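Recording insertion demos in simulation

You need the Grorkik simulator, a working teleop device and the plug board task from the Zollby task pack. Real hardware is not needed for this part.

1. Load the task and reset the arm. Check that the gripper points straight down before you do anything else.

2. Set the recording rate to 30 steps per second. Record joint positions, gripper opening and the view of the table.

3. Do 15 practice runs with recording switched off. Your first few will be jerky, and a policy trained on them will copy the jerks.

4. Start recording only when the arm is at rest. Move to the part, close the gripper, lift, line up over the slot and lower slowly.

5. Stop as soon as the part is seated. Long pauses at the end teach the arm to hover.

The arm is fixed to the table just behind the red board, so the slot at the back is a short reach and the front row is a longer one. Record both kinds of reach. 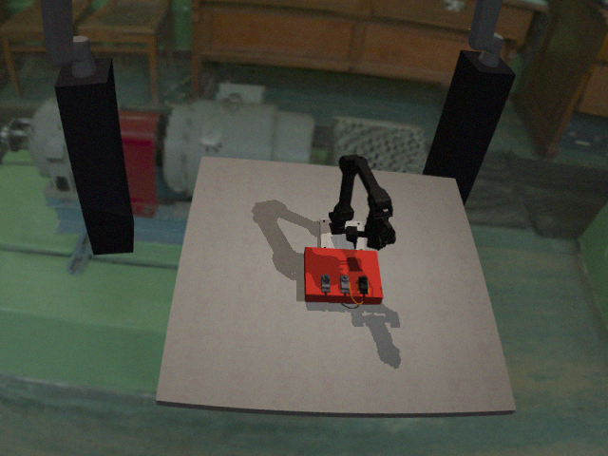

Svyatoslav Kobzar wrote to say that he keeps his failed attempts as well, in a separate folder, and trains a small success checker on them. He also changes the light direction every 8 episodes so the shadows don't always fall the same way.

I now do the same with the lights. Failed runs should be labelled when you save them, as sorting them later is slow work.

6. Replay each episode before you export it. Delete any where the part jumps or passes through the board.

7. Export in one batch. My last set came to 2,000 episodes, and the export ran overnight.

Training settings are on the next page.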